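Progress report to Savolainen, second period, ending in May
Ollham plant, small assembly department

1. Summary

The two-arm station is installed and has been in regular use on the day shift since the start of the period. It now handles the practice board and one live product, the Briker valve insert. The second live product has been moved to the next period. Spending is within the approved amount. No jobs have been cut, and the agreement with the shop floor that none will be cut during the project still stands.

2. Work on the Briker insert

In the first period the station finished 488 inserts that passed inspection without rework. In this period it finished 1,180. Most of the gain came from longer running hours. The cycle itself is only a little faster than before, and a trained assembler is still quicker on a single part. The station does best on long runs of the same part, and we have stopped using it for short orders.

Changeover remains slow. The fixtures have to be swapped by hand and the positions checked one at a time. Vider has promised a revised fixture set, but it had not arrived when this report was written.

3. What has changed for the assemblers

Before the project, each assembler on the insert line spent most of the shift pressing pins and seating blocks. That work is hard on the thumbs and wrists, and it was the main reason people asked to be moved off the line. Three of the assemblers now rotate through the station. They load parts, watch the first pieces of each run, clear faults and do the final check.

Opinions are mixed. The people who rotate report less soreness at the end of the shift. They also say the waiting is tiring in its own way, and that being called over for a fault in the middle of another task is worse than doing the job by hand. We have moved the inspection bench closer to the station so that one person can cover both. Two assemblers asked not to be in the rotation and have stayed on manual work at the same rate of pay.

Training took longer than planned. We had allowed one week per person and needed closer to two — mainly for fault recovery, where people wanted to practice with someone beside them before doing it alone.

4. Practice board

New tasks are tried on the board before they go near a live product. It carries pegs, a post, a disc and a rectangular block with its slot, and each of these stands in for a kind of fit we have on the floor. 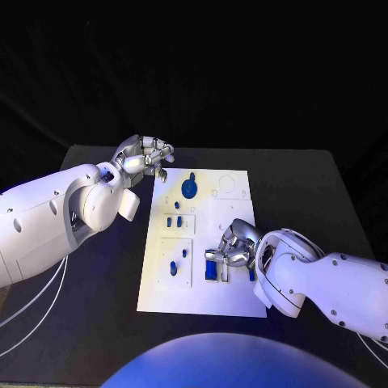

Pegs are now reliable enough that we no longer log them separately. The block is still the weak point. Of 618 logged attempts to seat it, 600 were completed without a person stepping in. The remaining attempts ended with the block tilted against the slot, and the assembler on duty had to lift it out and restart. That rate would be acceptable on the board, but on a live line it means too many interruptions in a shift.

The assemblers suggested lowering the block more slowly and adding a short pause before release. Both changes are in the current program, and we will report the result next time.

5. Next period

— Receive and fit the revised Vider fixtures
— Repeat the block trials with the slower approach
— Start the second live product if the block trials go well
— Train two more people from the evening shift
— Hold another round of talks with the assemblers about fault calls

We ask Savolainen to approve moving the unspent travel money to training. The amount is shown in the attached budget sheet.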